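Hedalport Shared Workshop — Gallery: The Gamance Arm

Category: Member Projects / Robotics and Automation
Last updated: 25 February 2026

The Gamance arm is a tabletop robot arm under construction at the Hedalport Shared Workshop. The project was proposed by Boglárka Medve in November and approved for bench space shortly afterward. Its purpose is to provide members with an arm that can pick up small parts, sort them into trays and be repaired with tools already kept on the premises. This page records the simulation work that accompanies the build, together with notes on the parts now in progress.

The base and lower joint have been assembled on bench 5. Benedek Fodor cut the base plate and drilled the mounting pattern; the first plate was set aside after two of the holes were found to be out of line. The second plate has been fitted and will remain in use through the next stage of the build.

Wiring for the lower joint is complete. The cable run through the upper arm has been left open so that its length may be adjusted when the wrist is attached. Members using the adjoining bench are asked to leave the labeled connectors in place.
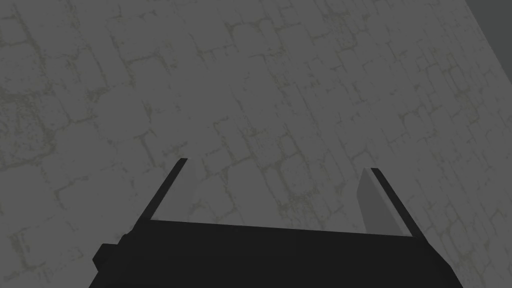 The wrist camera was modeled before any hardware was ordered. Zsófia Antal prepared the simulation in Eltis, the software used by the project for all motion tests, and placed the virtual camera behind the gripper, looking out past the fingers. The principal question was how much of the working area the gripper itself would hide. With the fingers open, the stone-patterned test surface remains plainly visible between them, while the black palm takes up most of the lower part of the view. The pale inner pad of the right finger shows far more clearly than that of the left, and the camera bracket drawing now includes a slot for side-to-side adjustment. The block texture is a stock one from the software library and will be replaced by a model of the bench top.

Finger pads will be made in two versions, one smooth and one ribbed. Géza Gál has offered to cast both in the small parts room. The mold drawings are stored in the project folder under "pads," and comments on them should be added to the drawing sheet itself — separate notes have been misplaced before.

The gripper body is to be printed in black, matching the model. The present design is 63 millimeters across at the mounting face and uses the same screws as the upper arm. Members who wish to print a copy should use the current file; the earlier one has an error in the screw spacing and has been moved to the archive.

Motion tests in Eltis will continue while parts are being printed. The next series consists of 100 approach movements toward a flat surface, each begun from a different arm position. Géza Lakatos will keep the record of results and post it beside the bench schedule.

The control box has been moved to the shelf over bench 5. Access to the power switch must be kept clear whenever the lower joint is connected. Members who have not completed the powered equipment session may assist with assembly and drawing work, but may not run the joint under power.

Further pictures will be added when the wrist has been mounted. Requests to join the project should be made in writing to Boglárka Medve, with a short statement of the tasks preferred and the evenings available.

Tags: robot arm, gripper, simulation, member builds
2 comments — 5 shares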